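Grudadix twin-arm sorting cell - four months on the packing side

Posted 25th February
Rating: 4 out of 5, would be 3 without the support line

Writing this on my break so excuse the state of it. We pack stationery and craft sets at the Vilbridge site, mostly for schools and gift shops. Management bought the Grudadix cell through Panasiuk, who did the install and the training. It does loose pens and markers, picks them up, puts them in the tray. That used to be us.

Price first as everyone asks. No idea what the purchase was. The service plan is 296 a month, which I only know because it's on the sheet taped inside the cupboard. Seems steep for two visits a year.

Setup. Took 2 days, was meant to be one. Most of that was teaching it our own pens, not the ones in the demo. Thick markers fine. Thin pens, it dithers. Anything with a clip on the side, expect drops in the first week or so while the settings get sorted.

Speed. Slower than a person on a good morning, no question. But it doesn't slow down after lunch and it doesn't get sore thumbs. On our last full shift before the stock check it filled 203 trays. A quick packer beats that easily, but not every day of the week and not in June when the back to school orders land.

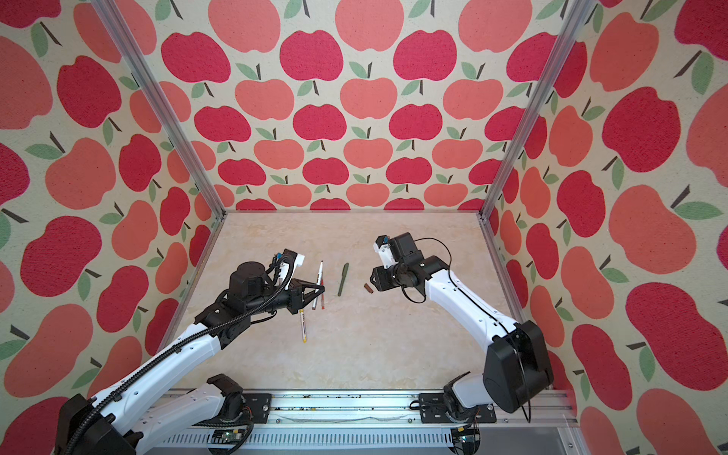
Do you need someone standing over it all shift?

One person can look after it and do hand packing alongside, as long as they're close enough to hear the alarm and clear a stuck pen.

What changed for us. Nobody lost their job, should say that up front. Two of the evening lot moved to goods in, one liked it, one didn't. The rest of us do the fiddly sets, ribbons, checking, labels. More varied, less numbing. But also lonlier. The old bench had six of us round it and you could chat all day. Now it's one person, the cell and the radio.

Also the blame thing. If a tray goes out short the first question is who was minding it, and the log doesn't say much. Took over 62 days to get that changed so faults are written up properly. Push for that before it goes live.

Niggles:
Alarm is the same pitch as the forklift one. Why.
Screen text is tiny.
Stop button is good and big, no complaints.
Restarting after a jam takes too many presses.
Training was one morning and the night shift missed it, they learned off us.

We had the Ovard single arm on trial before this. Quieter, nicer screen, but it couldn't cope with mixed pens at all and went back. So the Grudadix wins on teh actual work.

Would I want it gone? No. My wrists are better than they've been in years. Would I like a second stool next to it and someone on it - yes.

Break's over.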